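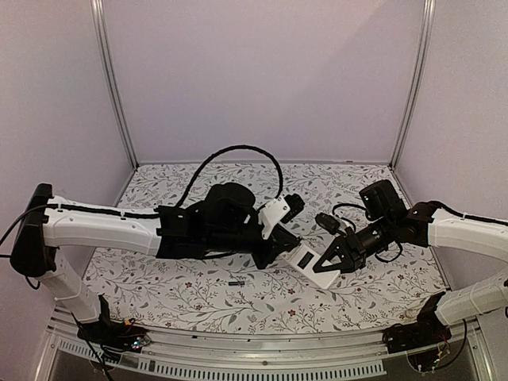 *Two arms over the patterned mat, with the white block between the grippers.*

Last updated: October

# Galtwood Household Words

A word list of names for everyday household objects, with regional variants, spelling notes and short usage examples. It covers American English only. The list has more than 3,000 entries and is stored as plain text, so you can open it in a spreadsheet or read it with a few lines of code.

## What is in the folder

- `words.tsv` – the main list, one entry per line
- `variants.tsv` – regional and older names, linked to the main list by ID
- `examples.tsv` – usage sentences
- `rooms.txt` – the 10 room labels used in the main list
- `CHANGES.txt` – what changed between versions

All files are UTF-8 with Unix line endings. Fields are separated by tabs. There are no quoted fields, and no field contains a tab.

## Fields in words.tsv

| Field | Meaning |
|---|---|
| id | Entry number. Never reused, even if an entry is deleted |
| word | The headword, lowercase unless it is a proper name |
| plural | Plural form, or a hyphen if there isn't one |
| room | One label from rooms.txt |
| gloss | Short definition, 80 characters at most |
| source | G, S or H (see Sources) |
| status | ok, check or old |

An entry marked `check` has been read by one editor only. An entry marked `old` is a word that most speakers would now find dated, such as "icebox" or "davenport". These were kept on purpose. Filter them out if you only want current words.

## Sources

**G** entries come from the original Galtwood card file. The cards were typed up by hand, and the glosses were shortened to fit the length limit.

**S** entries come from the Starkell home inventory forms. The forms asked people to write down what they call each item in a room. Only the words were kept. Names, addresses and prices were removed before the forms were typed up.

**H** entries were added by the editor, Hjaltadóttir, to fill gaps in the first two sources. Most are for the laundry room and the garage, which the card file barely covered.

## How entries were chosen

A word had to name a physical thing that a person could find in an ordinary home. Parts of the building were left out unless people buy and replace them on their own, so "doorknob" is in and "ceiling" is out. Food is out. Containers for food are in.

Brand names were left out unless they are widely used as the common word. Where that happens, the brand form is listed as a variant and the generic word is the headword.

Compound words were the hardest part. We kept a compound if its meaning is narrower than its pieces suggest ("junk drawer") or if at least 2 sources listed it. Plain descriptions such as "blue bowl" were dropped.

## Variants

Each line in `variants.tsv` has the ID of the headword, the variant, and a region code. The codes are broad: NE, S, MW, W, and ALL for variants with no clear home. The region is where the word was reported, and it should not be read as a claim that the word is used only there. "Spigot" and "faucet" overlap almost everywhere – the codes for that pair are weak.

Spelling variants are marked `sp` in the last column.

## Known problems

- The kitchen has far more entries than any other room. Don't use entry counts to compare rooms.
- An object that belongs in several rooms still gets one label. "Trash can" is under kitchen.
- Plurals for some compounds are wrong, mainly where the first part takes the ending.
- Glosses from source G are sometimes too short to tell similar items apart. "Ladle" and "dipper" are the worst pair.
- Western variants are thin. Few Starkell forms came from there.

## Loading the list

Read the file as tab-separated text and turn off quote handling. Some glosses use inch marks, and a reader that treats them as quotes will merge lines. The first line is a header. IDs should be read as text to keep the leading zeros.

The list also ships as a built-in dictionary in Zenis, where the `old` entries are hidden by default. The Zenis copy may be a version behind this folder.

## Corrections

Send the ID, the field, and the new value. For a new variant, please include the state where you heard it and whether it was spoken or written. New headwords are added in batches, and `CHANGES.txt` lists them by ID.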